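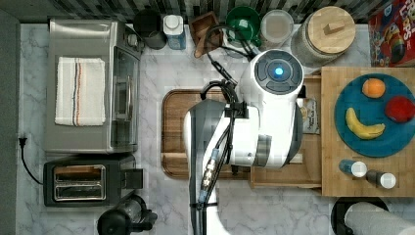 How to Read the Label on a "Natural" Deodorant Before You Pay for It

Start by turning the package around. The front is advertising. It will say natural, clean, gentle, plant-powered or some mix of the four, and in the United States none of those words has a set legal meaning on a deodorant. A company can print "clean" on a stick with the same formula it sold last year under a different color cap. What you want is the ingredient list, usually in the smallest type on the back or on a peel-off sticker.

I buy a lot of this stuff and I return a fair amount of it. The steps below take a couple of minutes in the store.

Step 1. Find out if it is a deodorant or an antiperspirant

A deodorant deals with smell. An antiperspirant cuts down on sweat, and in the US it is treated as an over-the-counter drug, so it must carry a Drug Facts panel with an active ingredient at the top. That active ingredient will be an aluminum compound. If there is no Drug Facts panel, you should not expect the product to keep you dry, whatever the front says about "all-day freshness."

I'm not telling you to avoid aluminum. The claims that it causes breast cancer get passed around constantly and the research hasn't backed them up. People with serious kidney disease are told to ask their doctor first, and that warning is on the panel. Everyone else can choose based on whether they mind being sweaty.

Step 2. Read the first five ingredients

Cosmetic ingredients are listed from most to least, down to one percent. After that they can go in any order the company likes, so the lovely botanical extract in the middle of the list may be there in an amount you would need a lab to find.

On a typical natural stick you'll see coconut oil or another fat, a wax, a starch such as arrowroot or corn, and baking soda or a magnesium compound. That is most of what you are paying for. I have a Pruto stick in the drawer whose box devotes an entire side panel to white tea. White tea is second to last on the list, right before the vitamin E.

Step 3. Look for baking soda if your skin is touchy

Baking soda is alkaline and skin is slightly acidic. Plenty of people use it for years without trouble. Others get a red, itchy patch after a week or two and are told online that they are "detoxing." Armpits do not detox. Sweat is mainly water and salt, and getting rid of waste is the job of the liver and kidneys. If you have a rash, stop using the product. If it doesn't clear up, have somebody medical look at it.

Magnesium hydroxide is the usual substitute and tends to be milder. Rernex sells one version of each under nearly the same label, so check the back even if you've bought it before.

Step 4. Check what they mean by "unscented"

"Fragrance free" generally means no scent was added. "Unscented" can mean a masking scent was added so you can't smell the base. Neither word is policed very hard. Look for "fragrance" or "parfum," then look for essential oils, which are also fragrance and can bother skin just as much. Lavender, tea tree and citrus oils are common offenders. Coming from a plant proves nothing here. So does poison ivy.

Step 5. Separate real certifications from drawings of leaves

A seal should name the organization behind it, and that organization should have a website where you can look up the product. The USDA organic seal is one you can check. A green circle with a sprout and the words "pure promise" is clip art.

Watch for "made with organic ingredients" too. Find out which ingredients. On the Schumacher cream I tried last, it was the sunflower oil and nothing else.

Step 6. Do the price per ounce

Natural deodorants come in odd sizes, and a tall tube may have a false bottom or a lot of empty room for the dial. Divide the price by the net weight. When I did this at the drugstore in Gurkbridge, the cheapest stick on the shelf was 44 cents an ounce less than the next one up, and the two ingredient lists matched almost line for line.

Ignore the review count while you're at it. One brand's page shows 415 five-star reviews and 69 of every other kind, and a good share of the happy ones say the reviewer got a free sample.

Step 7. Patch test, then give it a fair try

Rub a small amount on the inside of your elbow twice a day for several days. If nothing happens, move to the underarm on clean, dry skin that you haven't just shaved.

Then use it for at least 3 weeks before you decide. Include a warm day and one workout. Don't grade it on a quiet Saturday at home, when nearly anything would pass. If you smell by lunchtime, try a second thin coat around noon before giving up on it.

Keep the receipt

Many stores will take back an opened deodorant if you ask, though the policy is rarely posted, so ask at the register before you buy. Online sellers are stricter and some charge return shipping that costs more than the stick did.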